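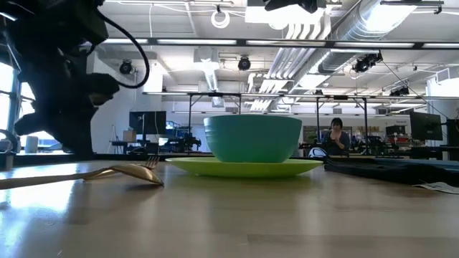

Nastwood Community Supper, progress report, October 2026
Prepared by Leonor Correia for the Cludell Fund

We're off to a great start! The supper now runs twice a month in the old chapel hall at Plimetthorpe, and word has spread faster than we dared hope. We served our 1000th meal in September, well ahead of plan, and the lentil soup is still the first thing to go.

Your grant paid for the second stove and for 14 folding tables, so people can sit down together and stay for a chat (they do, often until we're stacking chairs). Kausar Dhanial has taken over the menus and brought in three new dishes, all cheap to make in a big batch. Danish Naqvi has his food safety certificate, so we can open on nights when I'm away.

One thing is behind. The hall's hot water is still weak and dishwashing takes ages. Rizwan Virk is getting prices for a new heater, and we may ask to move the leftover travel money across to cover part of it.

Next up: a lunch for new parents, and a cooking class with Orakzai Bakery.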